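Altevura Support Portal
Ticket: Speed limit rule not applied while the arm carries a part in the simulated cell
Product: Altevura Cell Planner
Category: Safety rules and good practice
Status: Solved
Opened: 20 Nov 2024

Description of the problem

Good morning. I work for Rakon, on the project Turcotte. We prepare handling programs in simulation before they are sent to the real cell. Our internal rule book says that every program must pass the rule check in simulation first, and the check report must be stored together with the program.

The rule that gives us trouble is the one for carrying. In our rule book it is written like this:

When the gripper is closed on a part and the part is less than 100 mm above a surface, the tool speed must stay below 60 mm per second.

The rule check gives a green result for this program. But when I open the speed graph, I see a peak of 129 mm per second while the part is still low. So the report says one thing and the graph says another. I do not want to sign a report which I know is wrong.

Steps to reproduce

1. Open the Turcotte handling program in Cell Planner.
2. Load our rule file.
3. Run the program at full simulated speed.
4. Open the check report. Result: passed.
5. Open the speed graph for the tool point. Result: peak above the limit.

What I tried already

I restarted the planner. No change.

I deleted the rule file and imported it again. No change.

I lowered the limit in the rule to 7 mm per second, only as a test. The report was still green. From this I understand that the rule is not being evaluated at all, because the arm can not do this program so slowly.

I ran the same rule on a program without any part in the gripper. Green again, but this is correct, as the rule is only for carrying.

First reply from support

Thank you for the clear report. The test with the very low limit was useful. Please attach the rule file and two renders from the simulation where the gripper is holding the part low over the table. We would like to see how the tool is standing with respect to the surface.

Reply from customer

The rule file is attached. The renders are below. 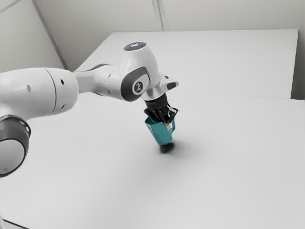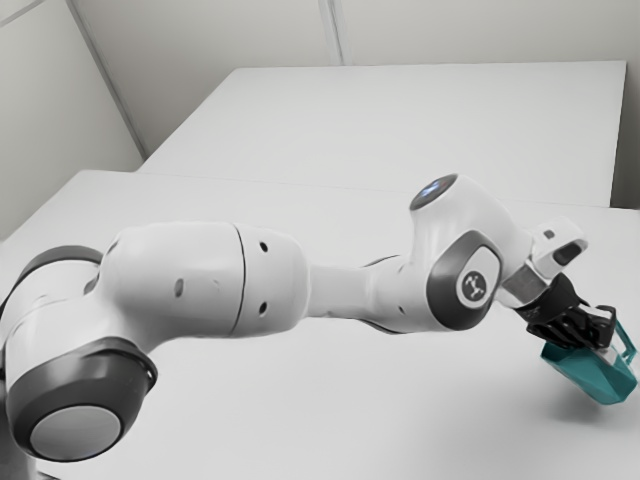
Is it necessary to run the rule check again when only the shape of the part has changed and the program is the same?

Run it again every time the part changes. The height in a carrying rule is measured from the lowest point of the part, so a longer part comes closer to the table with the same program. Store the new report next to the old one and write the part version in both.

Second reply from support

We have looked at your rule file and found the cause. The rule has two conditions. The first condition is "gripper closed on part". The second is "height above surface". For the second one, the rule file names a surface called table_main. In your cell model this surface was renamed in July, when the model was moved to the new template. The planner looks for table_main, does not find it, and skips the rule. A skipped rule is shown as green in the report. We agree that this is not good behaviour for a safety check.

Please do the following:

1. Open the rule file in the rule editor.
2. In the field Surface, choose the table from the list. Please do not type the name by hand.
3. If your cell has more than one surface under the path, add each one as its own line.
4. In Settings, under Rule Check, switch on "Treat missing reference as failure".
5. Save, and run the check again.

Reply from customer

I did all five steps. First I did only step 4, to see what would happen. The report became red with the message "Reference not found: table_main". This is the message I would have liked to see from the beginning.

After that I did the other steps. Now the rule is evaluated. With the original program the report is red and shows the peak of 129, the same value as in the graph. I reduced the speed in the low part of the path and ran it again. The report is green and the highest value while the part is low is under our limit.

I have one more remark. The setting in step 4 is off after a new installation. In my opinion it should be on. A colleague at our Pridcombe site had the same version and the setting was also off there. They have switched it on now and will run all of their stored programs again. It will take them almost a full working day, but they prefer it.

Third reply from support

We have passed your remark to the development team as a change request. We can not promise a version for it yet. Until then we have added a warning to the help page for rule files.

We also recommend these points for anyone who keeps carrying rules in simulation:

Test each rule once with a limit that must fail. If the report stays green, the rule is not active.

After any change of name in the cell model, open all the rule files and look for empty or old references.

Keep the rule file under the same version number as the cell model.

A green report in simulation does not replace the measurement on the real cell. The real controller has its own speed limits and these must be checked separately by the person responsible for the cell.

Reply from customer

Thank you. I have put the first point into our rule book, with small changes in the wording. Now the person who writes a rule must also store one failed report for it, and the checker must see both reports before signing.

For the measurement on the real cell we already have a separate form, so there is nothing to change.

You can close the ticket from my side.

Resolution

Cause: the rule referred to a surface name which no longer existed in the cell model. The rule was skipped without a message.
Solution: surface chosen again from the list, missing references treated as failure, speed reduced in the low part of the path.
Follow-up: change request for the default setting. Open.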